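Clearing the Table: What Happens to a Shared Work Table Over a Month
Project report by Ataahua Stubbs

I picked this topic because I was annoyed. Our study room has one good table, a big white one, and every time I wanted to use it I had to move somebody's stuff first.
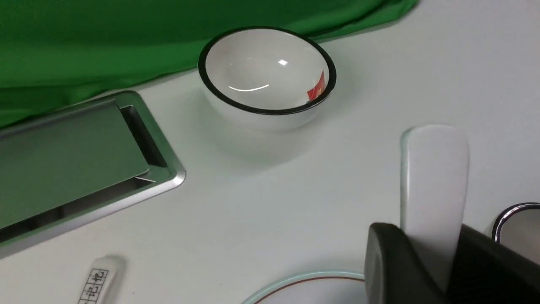

My group was me, Hemi Hoani and Declan Merrick, and our teacher for the unit was Ashton Tawhiri. The assignment was to choose a shared space, watch how it gets used, change one thing and write up what happened. Other groups went for the bike racks and the lunch line. Ours was the only project you could do sitting down, which I will admit was part of the appeal.

What we wanted to find out

We had one main question: why do things stay on a table after the person is done with them? I figured people were lazy. Declan thought people didn't know where anything belonged, and Hemi thought that once one thing is on a table everybody else feels fine about adding to it. We wrote all three guesses in the notebook before we started so that none of us could claim later to have been right all along (Declan has claimed it anyway).

How we did it

For the whole of April, one of us checked the table at 4 p.m. on school days and wrote down everything left on it. We put each item into a group: dishes, cloth, paper, school supplies, or "other." An item had to be sitting there with no person at the table, otherwise we skipped it and came back later.

For the first half of the month we touched nothing. For the second half we put a tray on the shelf by the door with a label that said LEFT ON TABLE, and whoever did the check moved everything into it. We also put up a short list of where things go — bowls to the kitchen, cloths to the hook, pens to the jar. My brother Brodie made the label because his handwriting is much better than mine, and he did it in exchange for me doing the dishes twice.

What we found

Over the month we logged 41 items. I expected way more! It felt like hundreds when I was the one moving them. In the first half we had 27 items and in the second half we had 14, so the number did go down, but please read the part about problems before you get excited.

Bowls and mugs were the biggest group by a lot. A bowl seems to be the perfect thing to forget. It's useful while you're eating, and then it becomes a place to drop whatever is in your hand, a wrapper or a bit of paper or a paper clip, and after that it doesn't look like a dirty dish anymore, it looks like storage. We had one bowl that stayed out four checks in a row. When Hemi asked people about it, two of them said they thought it was the bowl for scraps. It wasn't, it was somebody's cereal bowl, but I can see how they got there.

Cloth surprised me. We had sweaters, a scarf, towels, and pieces of fabric from the sewing club. Cloth takes up so much more room than you'd guess, because people never fold it, they just push it toward the back in a heap. Declan measured one heap and it covered close to a quarter of the tabletop, and that was a single piece of fabric! When we folded the same piece it fit on a chair with space left over. If I could only get people to change one habit it would be this one.

Paper and little tags were the annoying group. They are so small that picking them up doesn't feel worth it, and you're never sure if they're trash. Is this a label that came off something important? We kept every one of them in an envelope for the whole month and not a single person came asking.

School supplies turned out to be hardly a problem at all. People want their pens back.

A note about cable openings

This wasn't in our plan, but it came up enough that I want it in the report. If a table has one of those metal openings for cables, with a lid that slides, people leave the lid partly open all the time, and then small things can fall in. I lost an eraser down one and had to crawl underneath with a flashlight. Hemi suggested adding "close the lid" to our list, so we did. I can't tell you if it worked, as we never recorded the lid before that. Sorry, Mr. Tawhiri.

Problems with our method

We only had one table, so we can't say what would happen somewhere else. People also knew about the project by the second week, and I'm pretty sure a few of them tidied up just because they saw me walking in with the notebook. The sewing club stopped meeting near the end of the month too, so some of the drop in cloth had nothing to do with our tray.

And we missed two checks. One was my fault and one was Declan's, and we left those spaces blank instead of guessing.

Who was right?

Hemi, mostly. On days when the table started clear it usually stayed pretty clear, and on days when there was already a bowl or a heap of fabric on it, more stuff showed up. Declan gets some credit, since a few people told us the list helped them. My laziness idea did the worst of the three. The people I asked weren't being lazy, they had just stopped seeing the things as theirs.

What we'd do next time

I'd check twice a day, once in the morning and once at 4 p.m., so we could tell when things arrive. Hemi wants to test the tray and the list separately, and he's right that we mixed two changes together when the assignment said one. Declan wants a bigger tray. The one we had was full after three days when somebody left a winter coat, and then the next few things went on the floor beside it.

The tray is still on the shelf, by the way, and the envelope of tags is in it. If one of them is yours, come and get it before the end of the term.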